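**March, late evening, Skerkgate shared workshop, bench at the back**

Continuing from the previous entry. The simulation of the arm now starts without errors on the workshop computer as well as on my own laptop, so whoever wants to try it can do so. The folder is called Tondlow, same as the project. Please do not rename it again, the paths inside are written by hand and I have not yet found the patience to change this.

What I wanted from this evening: to get the wrist view in the simulator close enough to what our real wrist camera will give, before we cut the final bracket. The bracket is the part that costs us time. Each print takes most of an evening and the last one cracked at the screw holes when I tightened it. If the angle can be decided in simulation, we save at least one print, maybe more.

First I loaded the kitchen set. The counter has the orange wood texture, with a strong grain, and it shines more than I like. I lowered the gloss value two times and saw little difference, then I noticed that I was editing the material of another object with almost the same name. After this was corrected I put it back to the original, in order to have one clean comparison. The light is still only one lamp. I will add a second when the angle is settled.

The gripper is our Vorkau model, exported again with the new finger shape. The fingers are left in plain light gray, I did not spend time on color. The pads are separate parts and black, because later I want to change their friction without touching the fingers. On the real one we glue the pads, and the glue is holding well so far — better than the tape.

Camera angle, tries of this evening:

- Try 1: the angle from the old bracket. The fingers covered too much and the gap between the pads was hardly visible. Not useful.
- Try 2: tilted down more. Gap visible, but I lost nearly everything behind it. For picking small things it could be enough, for reaching a container it is not.
- Try 3: between the two, and moved back a little from the wrist. The best one. Both pads stay at the bottom of the view and I can see between them.

I kept the third.
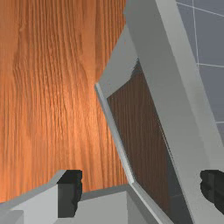 With this angle I ran the approach motion, at first slowly. The arm goes down toward the gray box with the brown panel in it, stops above, and waits. I am interested mostly in the light strip on the inner side of the rim, where it meets the wood. It has good contrast against both sides, so my edge finder should catch it easily. It did catch it, but it also caught many lines in the wood grain, and it was equally proud of them. After I set the minimum line length to 69 pixels most of the grain lines disappeared. The grain is wavy, so the long straight pieces in it are few. The grout lines of the wall tiles are straight and they remain, this I must solve in another way. Maybe simply by ignoring the top corner of the view.

I made 2000 steps of the simulation with the gripper open, only to see if something drifts. The arm was stable. The left finger had a small shaking at the start, which stopped when I gave the joint more damping. I wrote the value in the settings file with a comment next to it.

Then closing. I closed the gripper on nothing, 4 times, and watched the pads. They meet a little crooked, the right one arrives lower. In the real gripper it is the same thing, so either I measured well or I copied my own mistake in the drawing. I suspect the second. The hole for the right pivot must be compared with the drawing from Papadopoulos (the shop, where we ordered the plate). The paper is in the drawer under the vise.

One thing to be careful about: the export uses millimeters and the simulator wants meters. I lost a good half hour with a gripper as big as a house. The scale is now written in the export script, please do not correct it also by hand.

Still to do:

- second lamp, and then the gloss of the counter again
- mask for the tile corner
- measure the right pivot on the real plate
- bracket version 3 with the new angle, thicker walls around the screw holes
- ask if the printer is free, the gray spool is almost finished

Left the computer on, the log is still copying to the shared disk. The arm itself is unplugged, and the gripper is in the box on the shelf with its cable rolled up.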